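About Kellutard

G'day, and thanks for stopping by! I started Kellutard as a side project at my kitchen bench, back when I was the person all my mates rang whenever a website wouldn't load or their search results came up in the wrong language. These days it's a proper little company in Stendholm, and we help small businesses get found online in countries where they don't have an office (or a clue where to start, which was me once too).

Most of our customers sell things overseas and want to know why their site shows up fine at home and vanishes somewhere else. Sometimes it's a licence or a local registration. Sometimes it's the hosting. Quite often it's a page title that was translated by a cousin. We check results across 38 countries and we look after more than 294 sites, from Guthrie down to the coast.

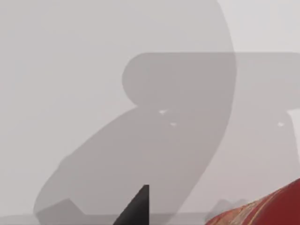

Can you get my site to the top of the search results?

Anyone who promises you that is having a lend of you. We can get your pages loading quickly, fix the labels and wording, and tell you which search engines your customers over there really use.

We built our own checking tool, Vemow, and opened it to everyone in July. It's free for your first 50 searches each month, and I still read all the feedback myself, usually with a cuppa going cold beside me. If you'd like a chat about your site, drop us a line through the contact form and I'll get back to you!

Page last updated Nov 24, 2024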